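Clustel Bench Gripper Safety Kit
Document revision: December 2018

This site uses cookies to remember your region and language. Accept | Settings

The Clustel kit is supplied for tabletop robot stations where operators share the floor with the arm. It contains the printed Hurno work rules, a floor marking set and a station checklist. Item 948.
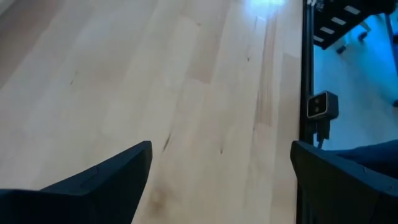
Work surface rules apply before the arm is enabled. The checklist calls for a bare tabletop between the fingers and no loose objects within reach. Cables at the table edge, such as the thin dark one hanging below the small black device beside the rail, are to be secured outside the travel of the gripper. Casters on nearby equipment must be locked.

Grip trials use unopened beverage cans. Force is set at the lowest value that holds the can upright, and persons walking past the table must remain outside the marked floor line while the fingers are closed.
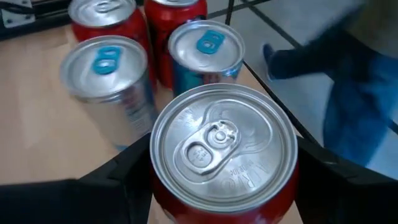

Red can held between the gripper fingers, pull tab unopened.

Checklists are sold in packs of 2,000. Each station requires two signatures, those of the operator and the area supervisor.

Comments (2)

Iresha Matubbar: Does the floor marking set adhere to gray tile?

Gumaro Bañuelos: We have used it on tile at our Dillow site since May. Clean the grout first.

Contact Entwistle Sales | © Clustel | Back to top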